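Sharada Nambiar had been in the new apartment for three weeks before she could bring herself to wash the mug, and even then it took her most of a September evening to get around to it.

It had come from her aunt's house, wrapped in two dish towels and an old sweater, and it had ridden the whole way on the passenger seat with the belt buckled across it, which made the toll collector at Flivemitz smile. There was nothing special about it. Her aunt had owned good china, the kind with a gold edge, and all of that had gone to the cousins, who had cupboards with glass doors and knew what to do with it. Sharada had asked for the mug. It was the one her aunt drank from at the stove, standing up, for as long as anyone could remember - tea in the morning, tea at four, and something stronger when the Khosravi boys next door started practicing the drums.

The new kitchen was a good deal grander than she was used to. The man from Onetti, who handled the lease, had been very proud of the green tile and told her about it at such length that she felt she ought to compliment him on it, as if he had put it up himself. She liked it well enough in the daytime. At night it made her think of the bottom of a pond, and she would leave the radio going for company while she ate her toast.

That evening she turned the radio down, rolled up her sleeves, and ran the water until it was properly warm.

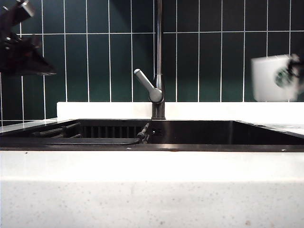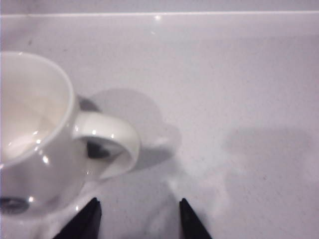 She had been afraid, you see, that it would stop smelling of cardamom. It did, of course. It smelled of lemon soap, the same as everything else she owned, and she stood there for a while with the towel over her shoulder, waiting to feel terrible about it.

What she felt was thirsty. So she put the kettle on, and hunted through the last two boxes for the tea, and found it under the extension cords, and when it had steeped she drank it at the stove, standing up, burning her tongue a little. Next door somebody was dragging a chair across the floor. She wondered whether they had children, and whether any of them played the drums.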